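## 4. Where the sticks come to rest

This section deals with the end state of each placement: where the two sticks lie once the person has let go of them. The order in which they were picked up is covered in Section 3 and is left aside here, except where it helps to explain a result.

### 4.1 Table, tray and sticks

All sessions used a plain tabletop with no cloth or mat. In the pilot we had worked on a placemat with a woven edge, and people lined the tray up with the weave. With the bare table there is nothing close to the tray to line it up with, and the tray itself becomes the main reference for the sticks.

The tray is small, white and rectangular, with rounded corners and a low rim. We bought the trays from Plivach as part of a table service and kept only this one shape. The rim matters more than its height suggests. A stick set down just inside it tends to stay inside, and a stick set down on top of it can roll either way before it settles. The sticks are plain, light-colored wood with a round section. They have no paint or printed marks, and people had no reason to prefer one over the other.

Before each placement the tray was set on the table with its long side running away from the person. People could move it if they wanted to. The sticks were handed over together in a paper sleeve.

### 4.2 People and instructions

Six people took part. All of them set tables as part of their work, either at the canteen of the Pimentel building or at one of the lunch rooms it supplies. Each person came to three sessions. The wording was kept short: "Put the sticks with the tray, ready for someone to use." We did not say "on the tray" or "next to the tray," and when someone asked which was meant, the answer was that either was fine.

Edivaldo Barbosa and Cremilda Coutinho ran the sessions. Valquíria Frota coded the end states and Anderson Bezerra coded them again from the same material without seeing her notes. Where they disagreed, the two looked at the placement together and settled on a code. Most disagreements were over sticks that touched the rim from the outside.

### 4.3 Codes

We used four codes for the end state.

- **On.** Both sticks are on the tray, whether or not the ends reach past it.
- **Beside.** Both sticks lie on the table on the same side of the tray.
- **Split.** One stick is on the tray and the other lies along one of its edges.
- **Apart.** At least one stick lies away from the tray, with clear table in between.

The codes say nothing about angle. A pair that crosses and a pair that runs parallel get the same code if they stand in the same relation to the tray. We noted angle separately as "along" (with the long side of the tray), "across" (with the short side) or "slanted." A small lean was still noted as along. If we had asked for exact alignment, almost every placement would have been slanted, and the note would have been of little use.

A stick was counted as lying along an edge when it followed that edge for most of the edge's length. It could reach past the tray at either end. We first tried a stricter rule that required the stick to start and stop near the corners, but the sticks are long for the tray and the rule threw out placements that everybody on the team read as tidy.

### 4.4 What people did

"On" was the usual choice in the first session. People who worked this way held the two sticks as a bundle, lowered them into the tray and opened their fingers. The bundle often spread a little as it was let go. Some closed it again with the side of a finger; others left it.

"Beside" became more common in the later sessions, mostly with the people who had been setting tables longest. When asked, they said that a tray is for food or a cloth and should be kept clear. Washington Lacerda, who supervises the lunch rooms and helped us find people, gave us the same rule before we had shown him any results. It is written in the house guide at Pimentel, though for forks.

"Apart" was rare and came from sticks that rolled. We kept these placements in when the person looked at the table and said they were done, and repeated them when the person asked to try again.

"Split" was the code we had expected to drop. It was added late, during the second round of coding, for placements that would otherwise have been forced into "on" or "beside." It turned up with both ways of working. With those who aimed for the tray, one stick went over the rim and the other stayed. With those who aimed for the table, the inner stick came down too close and ended up on the tray. The end state is the same in both cases, and for that reason we do not treat it as evidence of what the person meant to do.

Angle varied less than position. The sticks were nearly always along, even when they were split, and the two were usually close to parallel with each other. People corrected a crossed pair much more readily than a split one. In the short talks after the sessions they described crossed sticks as "messy" or "dropped," and used no such words for a split pair whose sticks ran the same way.

### 4.5 Notes on coding split placements

Two points caused trouble. The first is overhang. A stick that reaches well past the end of the tray can look as if it belongs to the table, particularly when the other one stops sooner. We coded by where the stick lies against the tray and paid no attention to how far it reached. The second is the edge itself. In a top view it can be hard to tell a stick that rests on the rim from one that rests against it. Where this could not be settled, any placement with the second stick clearly on the tray was coded as split and marked with a note.

Figure 3 gives the pattern in its plainest form. Both sticks run along the tray, one of them over its floor to the left of center and the other down its left side, reaching farther past the near end.

**Figure 3.** Split placement, angle noted as along. White tray and two wooden sticks on the bare tabletop.

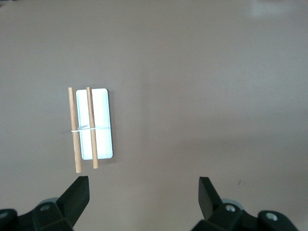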